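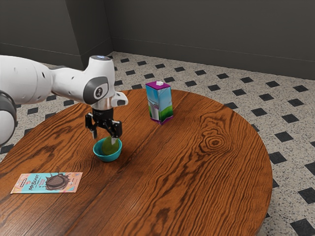 Setsuko Hirano asked at our first review why we were testing two grippers on fruit at all, when the arm's own software already reports finger force. Her point was that force numbers should settle the matter in simulation. We thought so too in May, and this report is mostly about why we changed the plan.

Background

Our group compared two simulated two-finger grippers, the Nidon and the Pokgate, on one task: pick a pear out of a shallow bowl. The arm, the table and the controller (Zirkside, default settings) stayed the same for both. Each trial started from the same arm pose. The other items on the table were left in place as obstacles and were never picked up.

We ran 171 trials. A trial counted as a success if the pear cleared the rim and stayed in the fingers for 3 seconds.

What went wrong first

The early runs with the Nidon looked fine on the force plot and still failed. The fingers reported contact, but in many cases one of them was pressing on the bowl. The force reading does not say which object is being touched. We then added a check on object contacts from the physics log, and had to throw out our first 8 success labels.

Camera setup

We tried a side view and a top view. The side view is good for checking finger height against the rim. It is poor for judging where the pear sits, as the bowl hides the lower part of it. The top view shows the gap between the fruit and the bowl wall, and that gap decides whether a finger fits. With the pear a little right of center, the brown spots on the skin gave the tracker something to hold on to, although shadow on the right side of the bowl made the outline harder to find there.
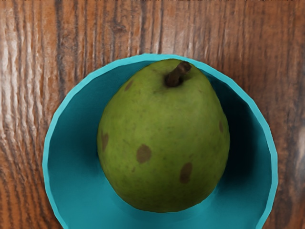

Results

The Pokgate did better when the gap was narrow. Its fingers are thinner and need less clearance. With a wide gap we saw no clear difference. Cycle time was around 4 seconds for both.

Limits

Friction values came from the Kaczmarczyk material set and were not measured by us. We also used a single fruit model. A rounder fruit might change the ranking, and we would run that next.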